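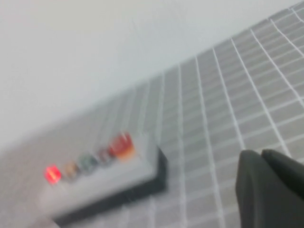
White panel with colored buttons on gray tile.

Reading Room: The Ferry Clerk, by way of Grolia

Mon 31 January

The winter selection for the Lodville Reading Circle was The Ferry Clerk, a first novel published in October by Sedgwick, the small press that also brought out the salt marsh stories we read last year. Members who missed the meeting have asked for a write-up, so this month's item is longer than usual. It gives away the middle of the book but leaves the last chapter alone.

The story takes place in Mokton, a river town that has been losing people for a generation. The main character sells ferry tickets from a booth at the landing. She is in her late thirties, lives with her father, and has been offered a job across the river in Grolia, where her sister moved years before. The whole book covers one winter, from the day the offer letter comes to the day she has to answer it.

That is a thin plot, and several people at the meeting said so. What fills the pages is the traffic at the booth. The clerk knows why most of her passengers are crossing, and the author gives us their errands in short chapters, some only two pages long. A man takes his tools over to sell them. A girl crosses every Saturday for a music lesson and never seems to have the instrument with her. A widow buys a return ticket each time and keeps the unused halves in a tin. Some of these people come back later in the book and some do not, and it is hard to guess which ones to keep track of.

The novel is divided into four parts. The first is slow. I put it down twice before getting to the end of it, mainly on account of a long section on how the ferry company changed its fares. The fares do matter later on, when the father's old dispute with the company comes out, but a reader has no way of knowing that at the time. If you are stuck there, keep going to the start of part two, when the sister comes home for a funeral. The writing loosens up a good deal once there are two people in the kitchen who are angry at each other.

The sister was the character we talked about most. About half the room thought she was selfish for leaving, and the other half thought the clerk had used their father as an excuse for years. The book supports both readings. There is a scene in part three where the two women clean out a closet and argue over a winter coat, and neither one mentions the job or the father at all. It is the best scene in the novel. The dialogue is short and sounds like real talk between people who grew up in the same house.

The father is less successful. He is sick for most of the story, but the illness comes and goes as the plot needs it. He is also given a speech near the end of part three that runs on for six pages, and he has not put more than a few sentences together before then. One member pointed out that he uses words in it that sound much more like the author than like a retired deckhand. I agree, although a few people found it moving and said a sick man might well save up what he wants to say.

Mokton itself is well drawn. We get the landing, the closed cannery, the one street that floods, and the rooms over the hardware store where the clerk used to live. Grolia stays vague on purpose. We see it only from the water until very late, and what the passengers report about it does not match up. One of them says it is all new buildings. Another says it looks just like Mokton with the lights on. I liked this, but it does make the job offer hard to weigh, and by part four I wanted to know more about what she would be doing there every day.

A word on the translation question, which came up again. The book was written in English. The river phrases are made up, and there is a short glossary in the back that is easy to miss - it comes after the acknowledgments. You can follow the story without it, but the terms for the different kinds of ice are worth looking up before the crossing in part three.

The print in the paperback is small. The library branch has three copies, one of them in large type, and all of them are due back at the desk before the next meeting so they can go out to the afternoon group. The audiobook is read at a good pace, though the reader gives the father a heavy accent that nothing on the page calls for.

Overall the room was in favor of it, with reservations about the opening and the speech. I would recommend it to anyone who enjoyed the marsh stories and does not mind a book where most of the action is people deciding things. Readers who want a mystery should know that the jacket copy is misleading. There is a missing cash box, but it is found within a chapter and never comes up again.

The next book is a short one, a memoir by a piano tuner, also from Sedgwick. We will meet in the usual room at the usual time. Please read at least as far as the chapter on the church basement, as we plan to start the discussion there. Suggestions for spring can be left in the folder at the front desk - fiction preferred, as the last two slots went to memoirs.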